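Materials for Interiors
Unit 4: Stone and stone-type worktops
Handout to go with the second lecture. Tutor: Nathalie Arsenault

Bring this handout to the Ulbridge site visit in June. Sections 1 to 3 are needed for the short written task. Section 5 is for those doing the costing option.

1. What the trade means by granite

In geology, granite is a coarse-grained rock formed when magma cools slowly underground. It contains quartz, feldspar and usually mica. In the worktop trade the word covers a good deal more. Gabbro, gneiss and several other hard rocks are all sold as granite. "Black granite" is nearly always gabbro or something close to it.

For your specification you should write the trade name, the supplier and the finish. The trade name alone is not enough, as two suppliers may use the same name for stone from different quarries.

2. Grain and colour

Feldspar gives most of the pinks, creams and tans. Quartz looks grey or glassy. Dark flecks are usually biotite mica or hornblende. The size of the crystals depends mainly on how slowly the rock cooled.

Patterns fall into two broad groups for our purposes. Speckled stones look much the same over the whole slab. Veined or "moving" stones change from one end to the other, so the client has to see the actual slab before it is cut. A small sample is a fair guide for the first group and a poor one for the second.

Mixed tans and browns are a common choice where a kitchen already has a lot of timber in it. They also hide crumbs and water marks, which some clients like and some do not. Murray Lemieux, who fitted worktops for many years before he came to teach on this course, advises wiping a mottled top by touch as well as by eye.

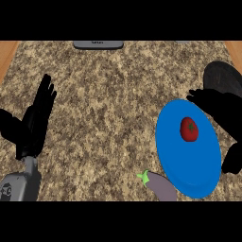 3. Finish and thickness

Polished: the most usual. Shows the colour at its deepest. Shows scratches on dark stone.
Honed: matt and smooth. Lighter in colour than the same stone polished. Marks from oil are more likely.
Leathered: slightly uneven to the touch. Hides fingerprints.

Kitchen tops in this country are most often 30 mm thick. 20 mm is used for upstands and bathroom shelves. A 30 mm granite top weighs in the region of 80 kg per square metre, so check the base units and the route into the house before ordering. Long pieces with a hob cut-out are weakest at the narrow strips in front of and behind the opening. Carry them on edge.

4. Sealing and care

Granite is less porous than marble or limestone but it is not waterproof. To test it, put a spoonful of water on the surface and leave it for 15 minutes. If the stone darkens, it needs sealing. Use a sealer that soaks in. Surface coatings wear off in patches.

Daily cleaning is warm water with a little washing-up liquid. Avoid vinegar, bleach and cream cleaners. Granite stands up well to hot pans, but a sudden change of temperature can crack it near a joint, and the resin in the joint may discolour. Tell the client to use a trivet.

5. Costing exercise

Rornness Stone has quoted £2,384 for a kitchen in 30 mm polished granite. The price includes templating, one sink cut-out, one hob cut-out and fitting. Drainer grooves are £200 extra.

a) Set out the quotation as you would for a client, with the grooves shown on a separate line.
b) List 3 things the quotation does not mention that could add to the bill.
c) Say what you would ask the fitter to check on the day of templating.

Hand in one side of A4. Questions about the costing go to Efren Bañez.

Next lecture: engineered quartz and sintered stone.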